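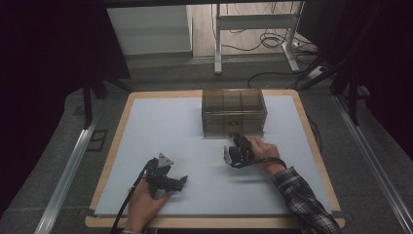

Stetero divided organizer in smoky brown, on a table with a blue-gray cover.

Stetero Desk Organizer, Smoky Brown
Item 3062
Sold by Levosico

The Stetero is a see-through acrylic box for small things that get lost in drawers: earrings, spare keys, thread, paper clips, tea bags. Thin inside walls split it into compartments, and the tint keeps a full box from looking too busy on a shelf.

Size and weight
Width: 27 cm
Depth: 13 cm
Weight: roughly 70 grams more than the clear version, which has thinner outer walls

The dividers are fixed. If you need to store longer items such as scissors or rulers, look at the Leltard tray instead. 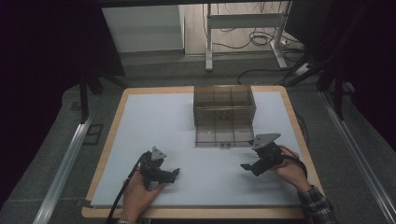 Care
Wipe with a soft cloth and lukewarm water. A drop of dish soap is fine. Do not use glass cleaner, alcohol or scouring pads, as these leave cloudy marks on acrylic. Not suitable for the dishwasher. Keep out of strong direct sun and away from radiators.

Shipping and returns
Orders placed before 2 p.m. leave our warehouse the same working day. Each box ships with a protective film on the outer walls. Peel it off from one corner before first use. Returns are accepted if the film is still on.

The smoky brown color was restocked in April. The green one has been discontinued.

Customer review
"I keep beads in mine. Easy to see what is running low. The film took a while to get off the corners." Binta Igwe

Related items
Leltard tray, long
Stetero organizer, clear
Felt pads, self-adhesive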